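Archive Cataloguer and Conservation Assistant (Printed Ephemera)
Trila Print Archive, Laitinen Building
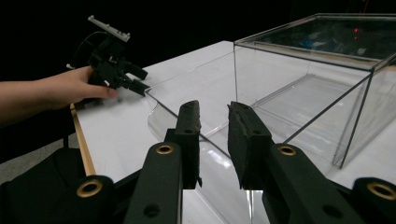

Vacancy Bulletin, No. 443, page 2

Applications are invited for the post of Archive Cataloguer and Conservation Assistant. The post is full time, fixed term for 18 months, and based at the Laitinen Building. It is open to candidates with cataloguing experience, bench experience or a mixture of both. Candidates with one and not the other should say so plainly in the application; training will be given in the weaker area.

Background

The Trila Print Archive holds trade catalogues, handbills, price lists, timetables, labels and other short-lived printed matter. Most of the holdings came from printing firms which kept file copies of their own work. The Tunditz deposit is the largest of these. It was transferred in 220 boxes and has been listed at box level only. Readers can at present request a box but cannot request an item, and staff have to search by hand.

The Pornov deposit is smaller and in poorer condition. It consists mainly of guard books, into which samples of each job were pasted by the printer. Many of the bindings have split at the spine. In several volumes the adhesive has stained the sheet behind, and loose samples have been tucked between leaves where they do not belong. Fifty volumes have been selected for treatment during the term of this post.

Duties

The postholder will catalogue the Tunditz deposit to item level, working box by box in the existing order. Original order is to be kept even where it seems arbitrary. Where an item has clearly been misfiled, the catalogue entry should record both its present position and its likely former one, and the item should stay where it was found.

Each entry will include title or first line, printer, client where known, date or date range, size in millimetres, printing process, paper type and condition. Undated items should be dated from internal evidence only. Typeface alone is not accepted as evidence of date. Condition is graded on the archive's own four-point scale, which will be explained at induction.

For the Pornov deposit, the postholder will carry out surface cleaning, simple tear repair, flattening and rehousing under the supervision of the conservator. Lining, washing, removal of adhesive by solvent and any work on bindings are outside the scope of the post and will be carried out by the conservator. A written record is to be kept for each volume, before and after treatment.

Other duties are:

Making folders, wrappers and simple boxes to measure.
Fetching and returning items for readers on two afternoons a week.
Checking and recording temperature and relative humidity in the stores.
Reporting signs of damp, mould or insects on the day they are found.
Answering written enquiries that relate to the two deposits.

Essential requirements

Experience of describing printed or archival material to a recognised standard, or experience of paper conservation at the bench.
Accurate written English and consistent spelling.
Ability to tell letterpress, lithographic and intaglio printing apart with a hand lens.
Ability to work with databases and to follow a fixed field structure.
Ability to lift and carry boxes weighing up to 12 kg, with or without adjustments.

Desirable requirements

Reading knowledge of German.
Knowledge of the printing trade before 1950.
Experience of supervising readers.
Experience of using authority files for personal and corporate names.

A degree is not required. Formal training in archives or conservation will be taken into account, as will time spent in a print shop, bindery, library or sale room.

Conditions of work

Working hours are 36 per week, between 8.30 a.m. and 5 p.m. Flexible start and finish times can be agreed, except on reading room days. The stores are kept cool and warm clothing is advised. Natural light in the workroom is limited by blinds, which remain down while material is out. Food and drink are not permitted in the workroom or the stores. Pencil is used throughout.

The workroom is on the first floor and is reached by lift. The lower store has a short flight of steps. Candidates who would find this difficult are encouraged to apply, as boxes from the lower store can be brought up in advance.

Annual leave is 27 days plus public holidays. The archive is closed for one week in October for stocktaking, and leave cannot normally be taken in that week. There is a probationary period of three months. Home working is not available for this post, apart from agreed time for editing catalogue records.

How to apply

Send a CV of no more than two pages and a covering letter of no more than one. The letter should deal with the essential requirements in the order listed. Please attach one sample of work: either a set of catalogue entries, or a treatment report with any confidential details removed. Applications without a sample will not be considered.

Shortlisted candidates will be asked to attend in person. The interview lasts 50 minutes and is followed by a practical exercise in which candidates describe four printed items and grade their condition. A hand lens and ruler will be supplied. Second-class rail or bus fares will be refunded on production of receipts.

Applications should be addressed to the Cataloguing Office, Trila Print Archive, Laitinen Building, quoting the bulletin number and page. Applications will be acknowledged within five working days of receipt. Feedback is given to shortlisted candidates on request.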